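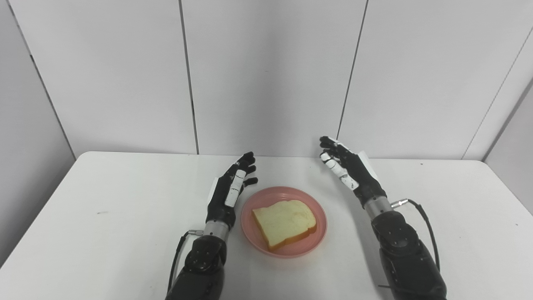

A Slice of Bread at Landcombe

The open day at Frandsen starts at 10 in the morning, and by a quarter past there is already a line for the kitchen booth. The company rents half of a former carpet warehouse in Landcombe, and most of the year the doors stay shut. In May it lets the neighbors in.

Visitors get a paper badge and a short talk about safety, then they are sent down a taped path past the workbenches. There is a parts room, a battery room behind glass and a corner where children can move a spare finger with a string. The booths are at the far end. Each one has white walls and a white table, and the robot works inside it with two hands.

The job on the morning I visited was bread. A slice sits on a pink plastic plate, and the robot has to pick it up without squashing it or pushing it off the rim. Then it has to put it back.

"People ask why we don't show them something harder," says Retno Simanjuntak, who runs the hand program. "I tell them to wait until they've seen it drop a few."

It dropped a few. In the first 14 tries I watched, the robot lifted the slice cleanly 9 times. Twice it folded the bread in half. Once it moved the whole plate several inches to the side and stopped there, and an engineer reached in to set things straight. The crowd liked that one best.

Bread is a nuisance for a machine. It is soft, it is light, and one slice is never quite like the next. A grip that works on a fresh loaf will tear through the same loaf a day later. Simanjuntak's team buys the plain sandwich kind from the grocery store across the road and goes through five loaves in a normal week.

The hands are called Fitari, after a name one of the early engineers wrote on the shipping box. This is the third version. The first could close on a can and not much else. The software that runs them is called Widov, and it learns from recorded tries. For the bread task it had 512 of them to work from when the doors opened.

Géza Lengyel looks after the arms and wrists. He spent 20 years fixing packaging lines before he came to Frandsen, and he still talks about the job that way. He worries about cables. "A hand can be as clever as you like," he told a man who had asked about artificial intelligence. "If the cable catches, you're done for the afternoon."

I asked him where the hands might be used first. He thought hospital kitchens, setting up trays, and said it would be over three years before he would want one near his own breakfast. Simanjuntak was more hopeful – she has a school cafeteria willing to try a pair next spring – but she would not give a price.

After lunch the team switched to folded napkins. The line got shorter, and a few people went back to the finger on the string. The doors closed at 4, and Lengyel went to look at a wrist.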